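Berkusetti Student Robotics Project
Pre-session inspection checklist, hand-held grippers and bed station
Revision 2, February

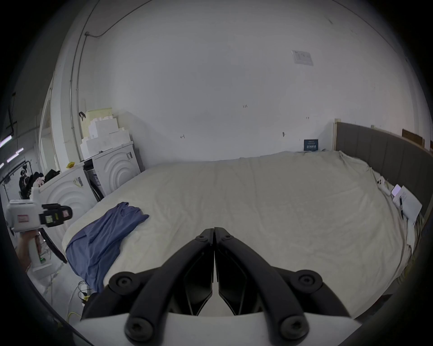 Bed station with both grippers in use, blue cloth on the mattress, washing machines behind.

Scope: bedding and garment tasks recorded with the paired hand-held grippers. Complete before the first take and after any break longer than one hour. Mark each line OK, FIX or N/A. A FIX in section 1 stops the session.

1. Grippers

1.1 Finger links move freely through full travel, no binding. OK
1.2 Bolt heads at the link joints seated. FIX
Comment: one bolt on the left unit backed out by half a turn. Retightened by hand, threadlocker still to be applied. Recheck at the end of the session.
1.3 Pads meet along their full length when closed. OK
1.4 Housing free of cracks, label readable. OK
1.5 Indicator light green before recording starts. OK
1.6 Trigger cycle count under 1,000 since last pad change. OK
Comment: counter log is kept in the Plometti binder. Enter the count at shutdown, including short sessions.

2. Bed and objects

2.1 Headboard stable when pushed from the side. OK
2.2 Sheet condition matches the task card. OK
Comment: the card calls for a wrinkled start. Do not smooth the sheet between takes.
2.3 Cloth free of pins, hard buttons and loose thread. OK
2.4 Phones and boxes on the mattress listed on the task card or removed. FIX
Comment: phone and white box near the headboard are missing from the card. Card to be amended.

3. Floor and cables

3.1 Walking path at the foot of the bed clear. FIX
Comment: cables tangled on the floor in front of the bed, yellow one included. Route along the wall and tape down. Second report of this item.
3.2 Plugs and cable jackets undamaged. OK
3.3 Operators in closed shoes. OK

4. Appliances and stacked items

4.1 Washing machines disconnected from power and water. OK
4.2 Nothing on top of the machines that can fall into the work area. FIX
Comment: styrofoam blocks and upright panel on the farther machine. Move to the Cloutier storage room. Small yellow object on the nearer machine to be put away as well.
4.3 Gap between machines clear of packaging. FIX
Comment: clear together with 4.2.

5. Walls

5.1 Conduit and clamps secure. OK
5.2 Notice attached at all corners. N/A
Comment: not a safety item. Drop from next revision.
5.3 Pencil marks legible, including 1.25. OK
Comment: leave the marks in place until the Caduneo mount has been fitted.

Result: 6 months maximum between full inspections. Session may start once 1.2 and 3.1 are closed. Remaining FIX items due before the next session.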